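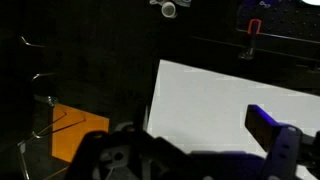
No. 148

Open Saturday at the Parkley Workshop

I had the pleasure of attending the open day held by the handling group at Dirkevdale. Visitors were received at the door by Sidra Afridi and taken through in parties of 20, each party being allowed 30 minutes on the floor.

The bench was kept very dark, with one strong light high to the side. On it were a plain white sheet, a flat orange piece and a good deal of small metal hardware, with the black gripper reaching in over them. Dexter Samonte spoke on the handling of thin, flat items, a subject on which the group has now logged 875 trials. He was candid that sheets remain harder than blocks - a finger must find an edge before it can hold anything.

Questions were taken by Svitlana Tkachuk. I asked about wear on the fingertip pads and was told that a record is kept for each pair. The group expects to open its doors again in December, and those wishing to attend should write to the front office.

Comments

Mudassar Satti: Was the Jeltlow arm shown as well? We missed the morning party.

Sinéad Sheehan: Thank you for this report. Parking was difficult after 10, so please come early.

Last updated: December

Contact | Copyright Parkley Notes | Back to top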